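Retail Operations II
Unit 6: Packaging, Wrapping Services and the Cost of the Counter

Purpose of this unit

Students will learn how a small store decides what packaging to offer, what to charge for it, and how to record its cost. The reading packet for this unit includes the Truvel store case and the supplier sheets from Baptista and Nilari. Please bring all three to class on Monday.

1. Packaging as a cost of sale

Any bag, box or sheet of tissue handed to a customer is a cost of sale. Many small stores record it under general supplies, together with light bulbs and receipt rolls. This practice hides the true margin on low-priced goods. A greeting card sold in a free gift bag may earn less than the same card sold without one, and the store's books will not show the difference.

In the Truvel case, the store used 264 gift bags in one season. Only 70 were sold as items in their own right. The rest were given away at the register, and their cost was never matched to the sales they supported.

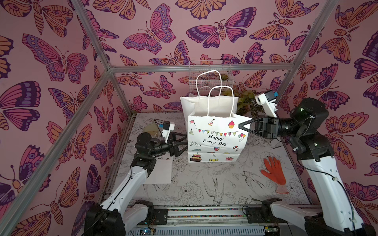 For the assignment, students should divide packaging into three accounts: packaging sold, packaging given with a purchase, and packaging damaged or lost. The third account is often left out. Creased stock and bags with torn handles must be written off in the period in which the damage is found.

2. Occasion and general designs

Printed stock falls into two groups. Occasion designs name a single event, such as a wedding or a graduation. General designs carry a message that suits many events. Occasion designs can usually bear a higher price, but they sell within a short period and leave stock behind. General designs sell slowly throughout the year and seldom need to be marked down.

The Skusby chain, discussed in Unit 4, kept 56 designs on its wall display and reordered all of them on the same schedule. Students should consider which of these belonged on a seasonal order and which could be held in reserve. A written rule for reordering is expected - a general statement that popular items should be ordered more often will not receive credit.
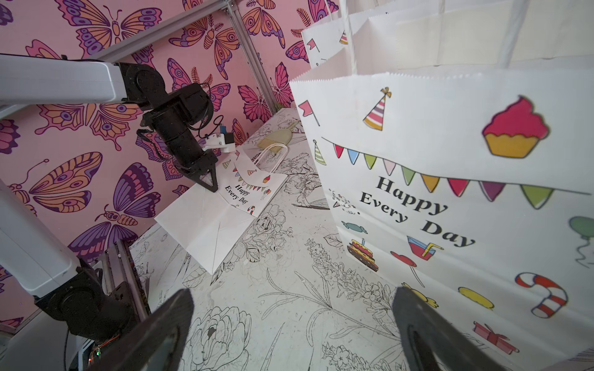
3. Charging for the service

A store may include wrapping in the price of goods, charge a flat fee, or offer it free above a set purchase amount. Each method must be posted where customers can read it before they reach the register. Staff time is part of the cost. When a clerk leaves the register to wrap a parcel, the delay to other customers should be noted even if it cannot be given a dollar value.

Terms to know

Cost of sale; write-off; markdown; reorder point; flat fee; carrying cost.

Assignment

Prepare a one-page packaging budget for the Truvel store using the figures in the packet. Show all work. State any assumption about supplier prices and name the sheet from which each price was taken. Budgets are due at the start of the next class meeting. Late work is subject to the policy in the course outline.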